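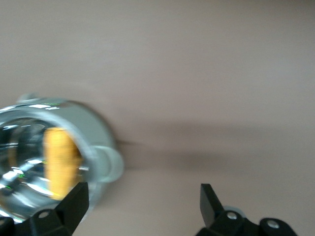
In Praise of the Glass Cup

I own eleven mugs and I only ever want one of them. It is glass, it has a handle, and it cost less than a sandwich. When I mentioned this to the features desk I expected polite silence, and what I got was a forty-minute argument about tea, followed by an instruction to go away and write it all down. So I did, and I've had a lovely time.

I began with Lesego Tshabalala, who runs Roline, a small kitchenware shop in Nistgate with a bell on the door and a very good shelf of glass at the back. She stocks plenty of stoneware too, and sells a lot of it, but you can tell where her heart is. She had three glass cups lined up on the counter before I had my coat off.

"Pick them up," she said. "Everybody looks first. You have to pick them up."

The differences are enormous! The first had a thin rim and a handle like a little ear, pretty but too small for more than one finger. The second was heavy enough to prop a door. The third had a big round loop of a handle that I could get two fingers through with room to spare, and a rim with a nice smooth roll to it, and I bought it on the spot (I now own twelve mugs).

A handle matters more on glass than on anything else. A single-walled glass cup passes heat straight to your hand, and without a handle you end up doing that business of holding it by the rim with your fingertips and hoping. Lesego's test is to fill the cup with cold water at the sink and lift it in one hand. If your knuckles press against the side, they'll be pressing against hot tea later. Try it with your own hand as well, and don't go by somebody else's.

Then there is size. My new one holds 472 millilitres to the very brim, which is a proper mugful with space for milk. She sells a 600 as well, and warned me off it unless I drink very fast, as the last third goes cold. I have since borrowed one and she's right, though it makes a splendid cup for soup.

And the colour! You forget, with china, that tea has one. In glass you can watch the first brown threads come off the leaves and drift down, and you can stop at exactly the shade you like. Mint tea looks like pond water in the best possible way. A slice of lemon becomes an event. Put a glass cup on a windowsill in the late afternoon and it picks up bits of the whole room, white from the window, a bit of blue, a fleck of green from nowhere I could ever trace.

Which brings me to the one real complaint people have, and it's a fair one. Glass shows everything. Every tea ring, every thumbprint, every grey bloom from the dishwasher.

For this I went to Wekesa Wanyama, who spent years washing up at Makhubela, a tearoom that serves everything in glass, and who now runs the place. He has views on sponges. He likes a plain soft one, cut down so that it stands upright in the cup and touches the wall as you turn it. A full-sized sponge gets folded and jammed in, and then it cleans the middle and skips the corner at the bottom where the tea collects.

"Turn the cup, keep the sponge still," he told me, and showed me, and it took him perhaps four seconds. It took me a good deal longer, but the cup squeaked when I'd finished and I was absurdly pleased.

He never uses the green scouring side on glass. The scratches are too fine to see at first and then one day the cup looks foggy and won't come back. For brown stains he uses a spoonful of bicarbonate of soda, a splash of water and the same soft sponge. For the chalky film you get in hard-water towns, white vinegar, left for ten minutes and rinsed well. The place everyone misses is where the handle joins the body, at the top and again underneath. He runs a corner of the sponge through the loop and back, like flossing.

Drying is simpler. Upside down on a folded tea towel, tipped a little so air gets in, and a quick polish with a dry cloth if you have company. Hot glass should never meet a cold wet worktop, and a cup straight from the cupboard in winter will thank you for a swirl of warm water before the kettle goes near it. Check on the box that yours is meant for boiling drinks, too, as plenty of handsome ones aren't.

I asked them both what else they used theirs for, and the list got out of hand. Overnight oats. Cut herbs. Measuring rice. Poached pears, served warm with the syrup showing. Wekesa makes a layered jelly in his for his nieces and does it again every July with whatever berries are cheap. Lesego keeps one by the till with pencils in it and has twice had to refuse to sell it.

Mine is beside me now with the end of a ginger tea in it, gone cloudy at the bottom, and I am off to cut a sponge in half.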